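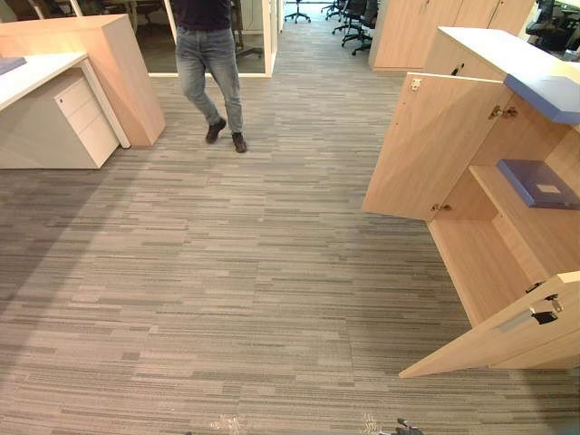

Où classe-t-on les dossiers ? Dans des armoires basses, près des postes de travail.

La visite des bureaux de Lamell portait sur l'aménagement et le rangement. Une moquette grise rayée couvre le sol.
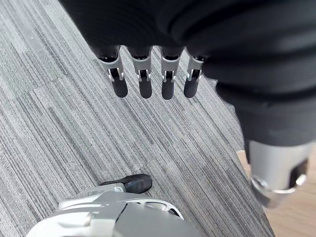

Druvine, n° 38, p. 6

Les cloisons vitrées ont retenu l'attention des visiteurs. 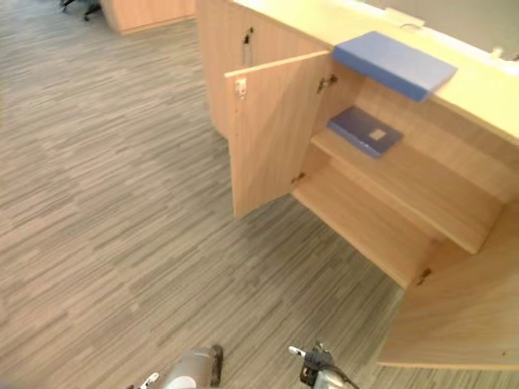 Quand les armoires sont-elles triées ? En septembre.

Le bois clair domine – portes et tablette comprises.

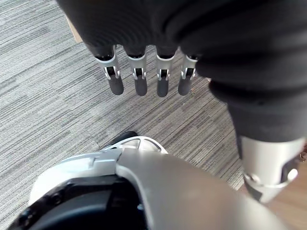 Auður Toft, chargée des visites

Nous remercions Leif Hallgrímsson de son accueil.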